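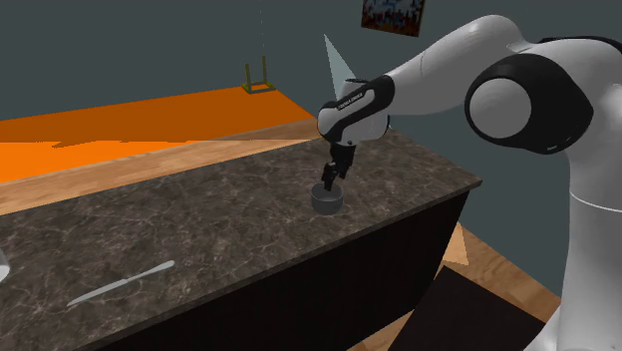 Limimeo opened its offices to the public on Saturday, July 22, 2023, and let visitors watch a robot arm learn its way around a kitchen that exists only on a computer.

The open day ran through the afternoon on the second floor of the Waweru Building. Around 2,000 people live in the blocks closest to it, and the company had put flyers through most of their doors. Many of those who came said they had walked past the sign for years without knowing what went on upstairs.

Most of what goes on is simulation. Limimeo builds virtual rooms in a program it calls Cenus, places a model of a robot arm in them, and has the arm practice small household jobs. Picking up a cup from a counter is one of the first jobs on the list, and it was the one shown to the public. The arm reaches over a marble countertop, lowers its gripper until the two fingers are at the rim of a small gray cup, and tries to close on it. Other tableware is left on the counter during the exercise, including a knife, so that the arm has to deal with more than one object.

Lionel Wragg, who runs the simulation group, gave the main demonstration four times during the afternoon. Each one lasted eight minutes and was followed by questions.

"People expect to see a robot in the corner making coffee," Wragg told the second group. "What we have is a lot of computers and a kitchen with no plumbing. But the arm in there has the same reach and the same joints as one you could bolt to the floor."

He slowed the motion down for visitors and stopped it with the fingers at the cup. A short, wide cup is harder than it looks, he said. If the gripper comes down slightly off center, one finger touches first and pushes the cup along the counter. If it comes down too far, the fingers can hit the stone. In Cenus that costs nothing, and the run is simply started over.

Several visitors asked about the pale, see-through cone by the gripper. Wragg said it was a marker drawn by the program for the people watching, and that the arm does not treat it as an object or try to avoid it. Staff can switch it off, and did so for the last demonstration after a boy near the front complained that it looked like a party hat.

The kitchen itself got a lot of attention. It has an orange surface behind the counter, a picture on the wall and a wood floor, and one woman asked whether it had been copied from a real house. Wragg said it had not. The colors and materials are changed from one practice session to the next, he said, so that the arm does not come to depend on a certain countertop or a certain wall. The dark marble was chosen for the open day mostly for the projector, where a white counter had washed out in the Friday test.

A second room was given over to a project named Prerna, which Limimeo started in January. Under Prerna, the company is collecting requests from people who have trouble gripping things, and turning those requests into practice jobs for the arm. Visitors could write down a job on a card and leave it in a tray. Opening jars came up often. So did getting things out from the back of a low cupboard, and one card asked only for "the blister packs, please."

Rosa Delmar, a retired school nurse who lives across the street, stayed for two of the demonstrations. She has arthritis in both hands and said she had come mainly to ask when she could have one.

"He didn't give me a date," she said. "He said years. I'd have liked a smaller number, but I got an answer."

Wragg was cautious in front of the other groups, too. Doing a job in Cenus and doing it in a person's home are different things, he said, and light, clutter and worn-out cups all cause problems that the program only partly covers. The company has no product on sale and no plans to take orders.

Asked by one visitor how many tries the arm needs before it can pick up a cup, he said it depended on the cup – and on how the try is scored. A lift that ends with the cup tilted is counted as a failure at Limimeo, even if the cup never leaves the gripper.

There was also a station where children could move the arm themselves with a game controller. The line for it went out to the stairwell by midafternoon, and staff cut each turn short to keep it moving. Most players sent the arm straight past the cup. One girl had it sweep the counter, to applause from those waiting.

Limimeo said it would hold another open day if the landlord agrees, probably on a weekday evening. Cards for Prerna can still be left at the front desk of the Waweru Building during office hours.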